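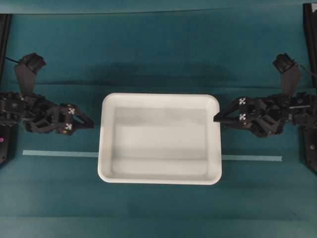 # The white tray post (yes, a whole post about a tray)

I've been promising this one since May and people keep asking, so let's go! My favourite thing in the house at the moment is a plain white plastic tray. Rectangular, rounded corners, a nice wide flat rim all the way around and a recessed middle. I love it more than is reasonable.

Some background for anyone new to the blog. Our kitchen is tiny, and the bench between the stove and the sink is the only bench, so everything used to end up on it: keys, vitamins, the good scissors, three kinds of tape, mail from the strata people, half a lemon. I'd clear it on Thursday night and by Saturday breakfast it was all back. I tried baskets (too deep, things went in there to die). I tried a drawer divider from Bristora and it was lovely, but it was in a drawer, and I don't open drawers, I put things down on the first flat surface I see. So does everyone else I live with.

Then my neighbour Hok-lam Ho brought over dumplings on a tray just like this, and when I went to give it back he said keep it, he had a stack of them. It sat on the bench for a day with the keys in it. Then the mail went in. Then I noticed the rest of the bench was clear!!

## Why the shape matters

I've had strong feelings about trays ever since, so bear with me.

The rim is the big one. A wide flat rim gives you somewhere to put your fingers, so you can pick the whole lot up in one go, wipe underneath and put it back. My old bamboo tray had handles cut into the ends and I was forever catching a sleeve in them. The rounded corners are a joy to clean as well, because crumbs and spilt sugar don't pack themselves into the angles.

And white! I know, I know, it shows everything. I want it to show everything. If there's a ring of soy sauce in there I'd like to find out today. I also think white looks gorgeous on a strong colour, and that teal-green underneath is a combination I'd happily paint a whole laundry in. (I've got the sample pot. Watch this space.)

## What lives in mine

The kitchen one holds keys, sunnies, the current shopping list, a pen that works and the mail for this week only. That's the lot. When it's full, something has to leave before anything else goes in, and I'm quite fierce about it.

I've since put a second one in the bathroom cupboard for hair things, and it slides out like a shelf. Rostyslav Maksymiv, my old housemate and the tidiest man in Brisbane, has 7 of them, one for each shelf in his pantry, with spices in one and baking bits in another and so on up to the fancy tins. I went around last week just to look at them. He's labelled the rims with a paint marker and it looks fantastic.

## The empty-out

My other habit is tipping the whole tray out on Sunday evening, before dinner. It all goes onto a tea towel, the tray gets a quick wash in warm soapy water, and then I only put back what I'd miss. It takes two songs. Last time I found a voucher for the Lesetska bakery that still had a week on it, so that was morning tea sorted (get the poppyseed roll, trust me).

I really do recommend having the tray completely empty for a minute before you start putting things back. There's something so cheerful about a clean, bare tray. You get to decide all over again what deserves a spot.

A few of you asked about sizes after my last pantry post. Measure your bench first, and leave a hand's width on either side so you can get hold of it. I'd go one size smaller than you think you want. A big tray is just a second bench, and I already know what I do to benches.

Next up is the linen cupboard, if I can face it. Tell me what's in your tray, I'm very nosy!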